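小企业会计实务选讲 第六讲讲义:搬办公室、改办公室,账怎么记

上次课有同学在后面问我,能不能少讲点准则条文,多讲点"真的坐到那张桌子前会碰到什么"。行,这一讲就这么来。我把书上第九章的顺序打乱了,按一家小公司扩办公室的过程往下走,走到哪儿讲到哪儿。条文编号我就不抄了,你们手里的书后面有附录,自己对着翻。

先说课上要用的案子。公司叫 Tollon,做包装材料批发的,老板兼大股东是 Vilgot Engström。(名字长,后面我就叫他老板了。)Tollon 原来在 Skilenley 大楼租了一层的一半,今年三月把隔壁那半边也租了下来,打通,重新隔会议室,装新的照明和地毯。装修承包给了 Rocha,家具和货架从 Idari 买。四个名字记住就行,作业里还会出现。

一、签合同之前,先问三个问题

我当年刚入行的时候,拿到租赁合同第一件事就是翻到租金那一页,把月租乘以十二,往表上一填,觉得自己挺利索。结果被带我的师傅退回来了,因为我漏看了免租期,也漏看了后面那条"到期恢复原状"。所以我现在要求你们:拿到合同,先别算,先问。

租多久?这个"多久"不只是合同上写的年份。有没有续租选择权,老板打不打算续,装修投进去那么多钱,他舍不舍得到期就走?Tollon 的合同里就有一个续租选择权,老板在邮件里写过一句"我们肯定要待下去的",这句话你得留着,它是判断租赁期的证据之一。我知道你们觉得一封邮件算什么证据……算的,真的算,打印出来放底稿里。

付多少?固定的租金好办。跟指数挂钩的部分、物业费、停车位,要一项一项拆。物业费属于非租赁成分,拆不拆开有政策选择,但选了就得一直这么做,别今年拆明年不拆。

走的时候要干什么?就是刚才说的恢复原状。Tollon 打通的那面墙,合同写明到期要砌回去。好,砌墙的钱现在还没花,但义务从拆墙那天就有了,要估一个预计负债,同时进使用权资产的成本。这一条每年都有一大半同学漏掉,我在黑板上写大一点。

二、装修的钱,哪些能进资产

好,合同签了,Rocha 进场了。发票一张一张来,你坐在那儿,面前一摞纸。怎么分?

我的土办法是拿两支笔,一支划"能用好几年的",一支划"用完就没了的"。新隔的会议室隔断、固定在顶上的照明、重新布的线路,这些进"长期待摊费用——租入资产改良"(有的公司放固定资产下面,看制度)。清运垃圾那笔呢?如果是施工过程里必须的清运,跟着工程走,进成本;如果是完工以后你们行政自己叫人来打扫,那就是当期费用。同一家保洁公司、同一种发票,进的地方不一样。所以看发票一定要看日期和摘要,摘要写得含糊就打电话问,别猜!

设计费也有人问。设计方案最后用上了,进改良成本。方案被老板否掉了,那一版的设计费,老老实实进管理费用。Tollon 就有这么一版,画了个很气派的前台,老板看了一眼说不要。钱照付,心疼也没办法。

还有搬家费。我每年都要强调:把旧桌子从这边抬到那边,花的钱是费用,不是资产。桌子还是那张桌子,没有因为挪了个地方就变得更值钱。有的同学会跟我争,说"让资产达到预定可使用状态的必要支出"呀!那是说新买来的东西第一次运到、装好。旧桌子早就达到过预定可使用状态了,你不能让它再达到一次。
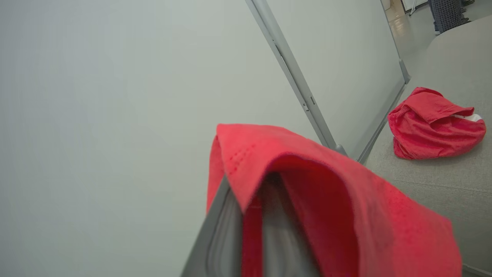
再说摊销年限。改良支出按租赁期和预计可使用年限两个里头短的那个来摊。注意了,这里的租赁期要和你第一节判断的那个一致。我批作业看到过这样的:算使用权资产的时候说老板肯定续租,租赁期取长的;摊装修费的时候又说合同到期就走,取短的。同一个老板,同一份合同,在你的底稿里变成了两个人。审计一眼就看出来,会很尴尬的。

三、家具和小东西

从 Idari 买的东西五花八门,会议桌、椅子、货架、白板、垃圾桶。Tollon 的会计政策里有个单价标准,低于标准的直接进费用,高于标准的进固定资产。标准本身没有对错,关键是写下来、一直用。

麻烦的是"一批"。一把椅子不到标准,可是一次买了 100 把,加起来不是小数目,怎么办?有的公司按单件看,那就全部费用化;有的公司规定同批同类合并看,超过总额标准就资本化。两种我都见过,两种审计都能接受,只要你的制度里写清楚了。Tollon 的制度里没写。那我们做课堂练习的时候就要替它写一条,写完之后还要想一想:这条规则对去年买的东西适用不适用?去年那批要不要调?(提示:先看金额重不重要。)

顺便说一下资产标签。固定资产要编号,编号要贴在东西上。听着很无聊对吧,可是盘点的时候你就知道了。Tollon 搬完之后,卡片上编号 1103 的那张会议桌怎么也对不上,卡片说在旧会议室,旧会议室已经没有了,变成走廊了。最后是在新会议室靠窗的位置找到的,标签贴在桌板背面,得蹲下去看。我的建议是,搬家当天就派一个人拿着清单跟着走,搬一件改一件存放地点,晚上回来再录系统。等到年底再补,那真是谁都不记得。

处置也别忘。旧办公室里扔掉的柜子,如果还有账面价值,要走清理;已经提完折旧的,也要把原值和累计折旧一起销掉,不然你的固定资产清单上会有一堆早就不存在的东西。审批单要有人签字,卖了废品的钱要入账,哪怕金额很小。我见过最可惜的情况,是会计自己什么都没拿,就因为废品款没有入账,被问了半天话。

四、税上的几个坑

税我们下学期才细讲,这里先挂几个钩子,免得你们做作业时一头撞上去。

装修发票的类型和税率,要看合同怎么签的。Rocha 的合同如果是包工包料,一种开法;如果料是 Tollon 自己买的,又是一种开法。别等发票来了再想,签合同的时候财务就应该坐在旁边。

会计上的折旧和税法上的折旧可能不一样,这就有了暂时性差异,要不要确认递延税,看你用的是哪套准则。小企业会计准则下面简单一些,你们先把差异列出来,别着急写分录。

恢复原状那笔预计负债,会计上计提了,税上一般要等真的砌墙付钱的时候才能扣。所以又是一个差异。很多同学做到这里就晕了,没关系,画个表:一列会计账面,一列计税基础,一行一行填。我上课的时候会带你们填两行,剩下的自己来。

五、跟老板怎么说

这一节书上没有,是我自己加的,考试不考,但我觉得比前面都有用。

老板们看办公室扩建,眼睛里只有一个数:一共花了多少钱。你给他看利润表,他会说,咦,怎么费用没有那么多?你给他看现金,他会说,怎么少了这么多?两个数都是对的,可是他听着就觉得你在糊弄他。我的做法是准备一张纸,左边写付出去的钱,右边写今年进了利润表的钱,中间用箭头连上,告诉他差额现在放在哪个科目里,今后每年会出来多少。一张纸,不要超过一张纸,字大一点。

Tollon 的老板当时盯着那张纸看了好久,最后问的是:"那我明年还要再为这个办公室花钱吗?"这个问题特别好。答案是,摊销不花现金,租金要花。你能用这么短的一句话回答他,说明你前面四节真的学进去了。

还有一点,预算。装修这种事,预算表一定要留一行"没想到的"。Tollon 那次几乎每一项都在预算里,偏偏漏了消防喷淋头移位,隔断一动,喷淋头的位置就得跟着动,又得请人又得报验。这笔进改良成本,没问题,可是现金计划里没有它,当月付款就有点紧。做预算的同学以后去现场走一圈吧,抬头看看天花板,比在表格里琢磨半天管用。

六、课堂练习和作业

课堂练习两人一组,材料发在共享文件夹里,一共 11 张发票,全部是 Tollon 扩办公室的。请你们逐张写出:进哪个科目,理由用一句话,如果摘要不清楚,写出你要打电话问谁、问什么。别写"视情况而定",这五个字我看到就扣分。

作业共 2 题。

第一题,根据合同摘要判断租赁期,写半页纸,把支持你判断的证据列出来,把不支持的也列出来。邮件可以引用,引用的时候写清楚是谁发给谁的。

第二题,做一张给老板看的纸,格式自己定。上届有同学画成了水管图,水从现金那头流出来,一部分直接流到费用,一部分先存在水箱里慢慢滴。我觉得很妙,给了高分,但你们别全画水管啊,我会看腻的。

交作业还是老规矩,文件名写学号加姓名,表格里的公式要留着,不要粘成数值,我要点进去看你怎么算的。迟交一天以内不扣分,超过了先来找我说一声。

下一讲讲工资和学徒补贴,请提前看第十章前半部分,后半部分跳过,那里的例题有个数字印错了,我重新出了一道,上课发。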